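4. Running the harness station on open days

This section covers the two-arm harness station when visitors are present. For normal operation, see Section 3. The operator for the session signs the Indach log before power-up.

4.1 Before visitors enter

1. Set the speed limit to 80 mm/s on both arms. Production speed is locked out while the visitor profile is loaded.
2. Set the divided cardboard box on the white tabletop, between the grippers. Bundles may stand above the rim.
3. Check that the two power supply units are side by side and that the clear tray is on the gray surface.
4. Open both grippers fully, then close the right one on a harness bundle and hold.
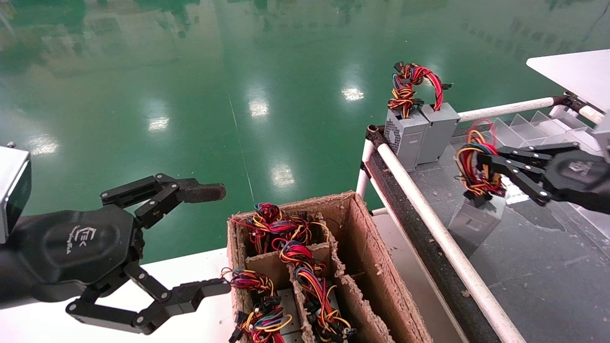 4.2 Demonstration cycle

1. Select TRATDALE 2 from the program list.
2. Announce the start. Visitors stay behind the floor line, 340 cm from the table.
3. Press Start and keep one hand on the enable switch.
4. Pause when the guide asks. Both arms stop in place.

CAUTION: Fingers hold position during a pause. Do not reach between the grippers until the status lamp is off.

With the cycle paused, the guide can point out the compartments and the fingertip pads.

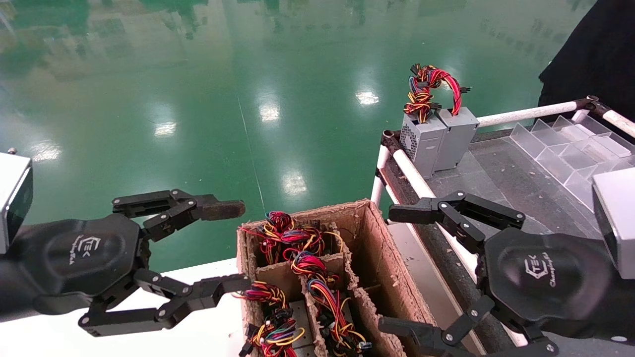
Resume only from the pendant. If a connector snags on a divider, stop the program and free the wire by hand with the power off. Worn boxes are acceptable as long as the dividers stand upright.

NOTE: Replace the box after 200 cycles. Report repeat snags to Ebere Okeke or Ankit Mathur.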